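Home | News | Projects | Publications | Newsletter archive | Contact

Teleoperation notes: guest room tidying, first full block

27 Jun 2025

The Kitdale site has finished its first full block of demonstrations for the guest room tidying task. The block contains 128 accepted episodes, all recorded by remote control on the two-arm Mekska platform. A further 29 episodes were rejected at review and are kept in a separate folder with their review codes. Total storage, including rejected material and joint logs, is 3,526 gigabytes.

The task is short to state. Litter lies on the carpet between the bed and the sofa, and the operator, working through a pair of leader arms, picks it up and puts it in the wastebasket. The episode ends when the floor is clear and both grippers have returned to the rest pose. Furniture is not to be moved. The wastebasket may be steadied or shifted by up to one basket width, but it must stay upright.

Most of the rejected episodes fall under two codes. The first is contact with the furniture during a reach, usually the forearm against the front of the sofa armrest. The second is what the review sheet calls a late regrasp: the operator closes on a wrapper, lifts, loses it over the basket rim and tries to correct in the air. A late regrasp can end with the wrapper in the basket and still be rejected. In early training runs, policies that had seen these episodes learned to hesitate above the rim, and the hesitation persisted after further training on clean data.

Thin packaging remains the hardest class of object in the set. A wrapper lying flat on carpet offers very little height to grasp, and the pile gives way under the fingertips. Operators at Kitdale tried three approaches in February: a straight vertical pinch across the middle, an angled pinch at a crimped end, and a short drag to bunch the material before closing. The angled pinch had the lowest failure rate and is now the default in the operator guide. The drag is allowed when the wrapper lies close to furniture and the wrist cannot reach the required angle. The vertical pinch has been withdrawn.

Bimanual use was left open in the first draft of the protocol, and the recordings varied accordingly. Some operators parked the left arm for the whole episode. Others used it to hold the wastebasket while the right arm did the picking. The current protocol asks for the second pattern whenever the basket is within reach of the left arm. The holding gripper should be in place before the right arm starts its approach. Force on the rim is limited in software, and the leader arm gives a light vibration at the limit.

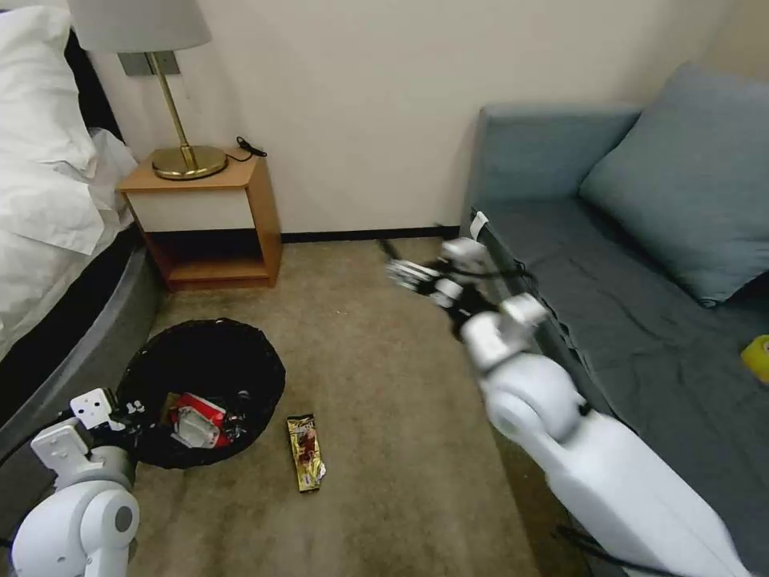 Guest room setup, head view. Left gripper at the wastebasket rim, snack wrapper on the carpet.

Camera placement has not changed since the last issue. The head view covers the floor area and the near parts of the bed and sofa, and each wrist carries its own camera. Operators see all three streams, with the head view largest. Several asked for a larger wrist view during the final part of the grasp, and a foot switch that swaps the two is being tested at the Birnier bench. It will not be used for recorded data until the delay it adds has been measured.

Right arm speed is under review. Fast transfers blur the gripper in the head view, which weakens the visual signal during the part of the motion where it is most needed. A speed cap on the final approach is being considered. It would lengthen each episode slightly and would apply to new recordings only. Existing episodes will not be resampled.

Khumalo has taken over annotation for the block. Each episode is divided into approach, grasp, transfer, release and return, with boundaries set from gripper opening and then checked by hand. To date, 109 of the accepted episodes have been annotated. The remainder are waiting on a correction to the left gripper log, where the zero position drifted after a finger plate was replaced.

The next block keeps the same room layout and adds litter placed partly under the edge of the bed. The revised operator guide and the updated review sheet are in the shared project folder. Sites preparing their own rooms should use the floor marking plan in appendix B of the guide; the plan in the previous version has the wastebasket position mirrored.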